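3.2 Tool storage and return behavior in the Hollis lending sheds

The second part of the study looked at how borrowed hand tools came back to the sheds and how their condition on return related to the way they were stored. The Hollis program lends tools to residents from two sheds, Karnard and Gundov. Both sheds hold the same classes of hand tool and follow the same loan rules, but they differ in layout. At Karnard, tools hang on wall boards with a painted outline for each one. At Gundov, tools are kept in open bins sorted by type, and the borrower is expected to find the right bin at return.

Loan records were taken from the Starkon ledger, a shared spreadsheet that staff at both sheds fill in at the desk. After removing entries with no return time, 3215 loans remained. Each record gives the tool class, the borrower number, the time out, the time in and a condition score from 1 to 5, where 5 means the tool can go straight out again. Scores were assigned at the desk by whoever was on shift. Before the study began, Mereana Cartwright ran a short training session at both sites so that the scale would be read the same way.
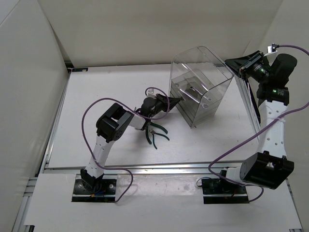

Wrenches made up the largest class of loans at both sheds, followed by pliers and screwdrivers. Adjustable and fixed wrenches were entered under one code in the ledger and could not be separated afterward. This matters for the condition scores, as an adjustable wrench has a moving jaw that can stick or loosen and a fixed wrench does not. We kept the combined class and treat its scores with some caution.

A return was counted as misplaced if the tool was later found in a bin or on a hook meant for another class. Staff checked for this at closing time and wrote the result in the notes column. In all, 188 returns were misplaced. Most of these came from Gundov, and most involved tools of similar size put into neighboring bins. At Karnard the usual error was a tool hung on the outline for a different size of the same tool - a mistake that staff could see from the desk and often fixed before closing. The Karnard count is therefore likely to be low.

Figure 4. Small green objects, possibly tool handles, on a work surface.

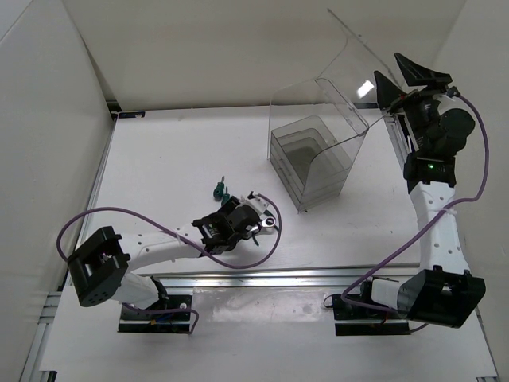 Condition scores showed less difference between the sheds than we had expected. Tools from the wall boards and tools from the bins were scored alike in most classes. The exception was cutting tools, which scored lower at Gundov. Staff there reported nicks on blade edges and thought that contact with other tools in the bin was the cause. We did not inspect the edges ourselves, and the ledger has no field for the type of damage, so this remains their account.

Time of return had a clearer effect. Tools brought back in the last hour of opening scored lower at both sheds and were misplaced more often. Two readings are possible. Late borrowers may have been in a hurry and skipped cleaning, or desk staff may have scored more strictly when they knew the tool would sit overnight. The records do not let us choose between them. 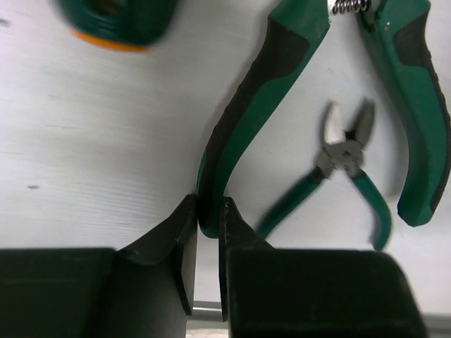

Pliers were the class most often kept past the due time. Borrowers who were asked about this at the desk gave similar answers: the job had taken longer than planned, or the pliers had been put away at home with their own tools and forgotten. Neither shed marks its pliers with a colored band or tag, although both do so for saws and clamps. In June the Karnard staff began to write the shed name on a strip of tape around one handle. The change came too late in the study period to measure, and the tape did not always survive cleaning.

Borrowers were not assigned to sheds at random. Most used the one nearer their home, and the two neighborhoods differ in housing age and in the share of residents who own their homes. Any comparison between boards and bins carries this difference with it. Section 3.3 looks at the smaller group of borrowers who used both sheds, for whom the comparison is more direct.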